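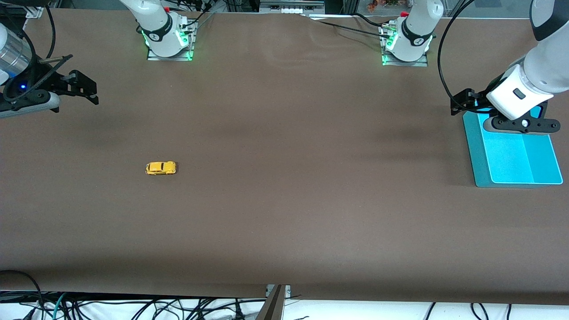

Karkness Toy Library: Minutes of the Sorting Meeting

Held in the back room, July. Started 6:45 p.m.

In the chair: Edeltraud Strebel
Minutes: the secretary, under protest, it being my third time running

1. Minutes of the last meeting

Taken as read. One correction. The last minutes say the new bins were "warmly welcomed." The chair remembered the welcome as mixed. Changed to "received."

2. Matters arising

The shelf by the door has been moved, as agreed. It now blocks the light switch. The chair asked if anyone had thought of that when it was agreed, and there was no answer. Shelf to go back.

The label maker has not been found. A suggestion that it might be in a bin was met with the remark that everything might be in a bin.

3. Color bins

This took up most of the evening.

The proposal, carried over from June, is that small toys should be put away by type into colored bins, with blue for vehicles. Up to now, small toys have gone back in whatever they came out of, or in whatever was nearest. The supporters say that families will be able to find things and returns will go faster.

The chair said she had heard the same about the net bags, which came from Balside and were going to change everything. There are 11 net bags left and most of them have a hole a car can get through.

It was asked who decides what a vehicle is. The yellow car is easy, being a car, and a Beetle sort of car at that, and no one would put it anywhere but blue. But the digger has a man molded into it. The horse trailer comes with horses. The boat was put forward as a vehicle and objected to on the grounds that it has always lived with the bath toys. After some time it was agreed that the boat is a vehicle on land and a bath toy in the bath, which the chair wished to have recorded as the kind of rule that gets ignored within a week.

The question of the table came up. Supporters want it cleared before each session, with toys put out a few at a time and put in the bin afterward. One member liked how much room there is to work with a single car out on the surface. The chair agreed it was a pleasure to look at. She then asked what it would look like with 116 toys on it and two families at the desk. A table with one toy on it, she said, proves that one toy can be put away.

The supporters answered that the old way had never been tested either. This was accepted as fair.

Size of bins. The blue bin is open at the top and has sloping sides, and several members find it easy to reach into. Doubts were raised about stacking. With no lids, anything set on top goes straight down onto the toys. The catalog from Cistar has a lidded kind at a price that was read out twice. Not pursued.

The size of the toys themselves was also raised. The yellow car has small wheels, and small wheels are what we lose. Members would like it checked before it goes out to families with babies in the house. The member who brought up wheels last year noted that she brought up wheels last year.

Agreed, with the chair voting in favor "to get it over with":

Blue is for vehicles. The bin stays at the right-hand side of the table, where people returning things can see it.

The digger goes in blue, man and all.

The horse trailer goes in blue. The horses do not. The trailer will therefore go out without its horses unless whoever is at the desk remembers, and the secretary would like it known that she said so.

No second color until blue has run for 8 weeks. The supporters had hoped for green by the end of the summer. The chair said that if blue works there will be plenty of time for green, and if it doesn't we will be glad not to have bought any.

4. Putting away at the end of a session

It was proposed that children should put the toys in the bin themselves. Everyone was for this in principle. In practice the children are in their coats by then, and half of them are holding the toy they are taking home.

A trial was agreed. At ten minutes before closing, whoever is at the desk calls out for cars. Only cars. Anything else left on the table will be dealt with by the adults as before. There was a request for a song, and a longer discussion of which song than the matter deserved. No song.

5. Missing pieces

The Zapata train set is down to one locomotive and a great deal of track. The family who had it last say it came to them that way. The card says it was complete. The card was filled in by somebody in a hurry, going by the writing, and the chair said she puts no weight on it at all.

It was suggested that each vehicle be written on a sheet by color and kind, "yellow car, rounded," "red bus," and so on, and the sheet taped up near the bin. The secretary asked how this differs from the card. The sheet would be bigger, she was told.

To be tried for blue only. The secretary is to write the sheet. She did not offer.

6. Table surface

Somebody would like a cloth or mat on the table, as cars roll on the bare top and end up on the floor. Against: mats slide, cloths get pulled, and either has to be washed by a person. The smooth top wipes clean in 2 minutes. The member in favor said a rolling car is noisy. The chair said the noise is how you know where it went.

No mat.

7. Money

Nothing to spend and nothing spent. The Cistar catalog may be thrown out.

8. Any other business

A parent has asked if the library might take bigger ride-on toys. The chair asked where they would go. If they count as vehicles, the blue bin was mentioned from the back of the room. The chair did not take this as a serious proposal. The parent is to be thanked and told not at present.

Could whoever takes the good scissors please bring them back.

The chair asked for an honest report on the blue bin next time, with the number of things found in it that are not vehicles. If the report says everybody loves it, she would like to know who was asked.

Actions

Shelf back to its old place: all those who voted to move it
Wheels on the small cars: the member who raised it
Sheet of vehicles for the wall: secretary
Calling for cars at closing: whoever is on the desk
Reply to the parent: Edeltraud Strebel
Scissors: the person knows

Closed at 8:20 p.m. Next meeting in September, same room.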